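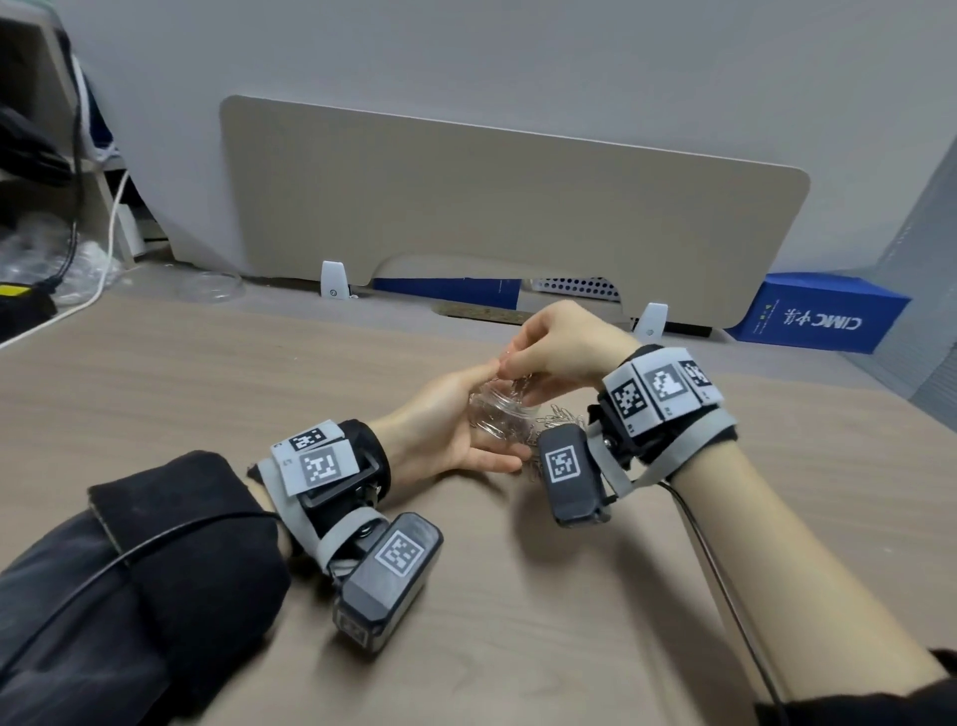

*Paper clip task at the project desk, with a wrist unit on each arm.*

Estrella Tapia's section of the robotics project course at Trovitetti has spent most of the term on paper clips. The project, called Ornadari, records a person's hands while they do small desk tasks and turns the recordings into training data for a two-arm robot. The paper clip task is the first one the students have carried all the way from recording to playback on hardware.

We met in the project room in Popescu Hall in June, after the last graded demonstration. Tapia teaches the section and wrote most of the original calibration code. The students have since replaced a good part of it.

"The task statement is one line," she said. "Take clips from the pile, put them in the jar, stop when the desk is clear. The students read it and assumed they would be on to the second task by the end of the month. They were still on clips at midterm."

Clips are difficult for several reasons that don't show up with blocks or cups. They hook into each other, so a pinch meant for one can lift a chain. They lie flat on the desk and leave very little to grab. They are shiny, and so is the jar, and the depth estimate is poor on both. Tapia said that she considered a different container early on and decided against it.

"A clear jar is a bad object for a camera. You see the contents, you see a reflection of the room, and the rim comes and goes. One student asked for an opaque cup and I said we could have that as a fallback. We never used it. The rim is where the work is, so they had to learn to track the rim."

The recording hardware is worn on both wrists. Each unit has a camera module that looks toward the hand from underneath, and square black-and-white markers on plates and on the module itself. A third camera on the operator's head sees both units and most of the desk. The markers let the software compute where each wrist is relative to the head, and the wrist cameras supply the close view of the fingers.

The two units don't match. The left one has a pair of markers on raised plates near the top of the wrist, while the right one has three in a row on an angled housing. I asked whether that was a design decision.

"It was two student groups," Tapia said. "Each group got an arm. The left group built theirs first and kept it small. The right group looked at the left group's data and saw the markers turn away from the head camera whenever the palm came up. So they tilted the plate and put three in a line. The line gives you a longer baseline, and if a thumb or the jar hides one of them you still have something to solve from."

She has not asked the left group to rebuild. In the paper clip task the left hand holds the jar and moves very little, so the smaller layout is adequate. The right hand does the picking and the dropping, and most of the rotation happens there. Putting the better unit on the busier hand was, she said, luck, and the class report describes it as luck.

Left-handed operators are a known gap. The units can't be swapped without redoing the cable routing and the calibration, and two left-handed students in the section recorded with their weaker hand. Their demonstrations are kept under a separate tag. Tapia wants a mirrored right-side housing before the next group starts.

Cables came up several times in the conversation. The units are wired, and the cables have to get from the wrist to the recording computer without pulling. On the left the cable runs up along the sleeve. On the right it drops to the desk and trails off to the side.

"The first version had both cables hanging," Tapia said. "You reach forward, the cable catches on the desk edge, and the camera module shifts a couple of degrees. You won't notice it while you're wearing it. You notice it at night when the reprojection error is three times what it was in the morning. Then you have to decide which recordings were before the tug and which were after, and you can't."

The fix was a procedure. Before each session the operator holds both wrists over a printed target and the software stores a reference pose for each camera module. The same check is run at the end. If the two poses differ by more than the allowed tolerance, the whole session is thrown out, even if the motion looks clean. Sessions are limited to 45 minutes, a limit the students set themselves after comparing drift against time worn.

I asked how much data was lost under that rule.

"Enough that people complained. We aimed for 200 demonstrations and handed in 176. A few of the missing ones were corrupted files. Most were sessions that failed the end check. I think the rule is a bit strict and I would keep it anyway. A student who loses an afternoon to a loose strap will tighten the strap next time."

The desk itself is ordinary. It has a wood-grain top with a beige privacy panel clamped along the back, and a metal ruler is kept near the panel. The wood grain was a small problem in one respect, as an early segmentation model tended to follow the darker grain lines and report them as wire. Adding views of the bare desk to the training set removed most of it. There was a proposal to cover the desktop in plain gray paper, and Tapia voted for it, but the students pointed out that the clips would then look even more like the background.

Boxes and shelving beside the desk are left in view on purpose. Tapia's argument is that the head camera moves all the time, and a surrounding with texture gives the tracker something to hold on to.

"We tried it with a cleared room and a blank wall. Head tracking was worse. Put things back on the shelf, and it recovers. So the instruction sheet now says do not tidy up behind the desk in the middle of a recording set. It's the only instruction on the sheet that everyone follows."

Playback is done on a pair of arms from Lulteck, fitted with two-finger grippers. The recorded wrist path is mapped to the gripper path, and the thumb and index finger are reduced to a single opening width. Other fingers are ignored. This is the part of the pipeline that Tapia is least satisfied with.

"People do not pick up a clip with a clean two-finger pinch," she said. "They drag it with a nail until an end lifts, or they push it against another clip. At the jar they put their fingertips down at the mouth and open them slowly so that nothing bounces out. When you squeeze all of that into one width value, the drag disappears and the slow opening is about all that's left. The arms are good at the release. They're poor at the pickup."

The students' answer was a change in how demonstrations were performed. In the second half of the term, operators were asked to use only thumb and index finger, to avoid the nail, and to pause briefly before closing. The resulting motion looks stiff, and several operators said it was tiring. It transferred better. The report gives both sets of results side by side and states that the instruction changed along with the model version, so the improvement can't be assigned to either one alone.

Tapia was direct about this. "It's a flaw in the experiment. They changed two things at once, they wrote it down, and they lost some points for it. I'd lose points too. I signed off on the schedule that made them do it."

Grading in the section is weighted toward the logs. Each group hands in its calibration records, a list of discarded sessions with causes, and one page on something they would do differently. Robot performance is a small part of the mark. Tapia said this was unpopular in the first weeks, and that it matters most to the group that inherits the rig.

"Next year's students get the files and the wrist units. They don't get the people. If the log says 'left camera reseated, strap moved one hole toward the hand,' they can use the data. If the log says 'fixed left camera,' they can't."

Ornadari 2, the next version, is planned around the same desk. The section will keep the clips as a reference task and add one that needs both hands to move, probably closing a lid on a jar. Threading a lid calls for the left hand to hold against a twist, and the left unit will have to be rebuilt with the three-marker row. Tapia would also like a lighter camera module, though there is no budget line for it yet.

She expects the lid task to take longer than planned. "I've put it down for four weeks," she said. "The calibration target needs reprinting first. The old one has a crease in it, and we're still arguing over whether the crease matters."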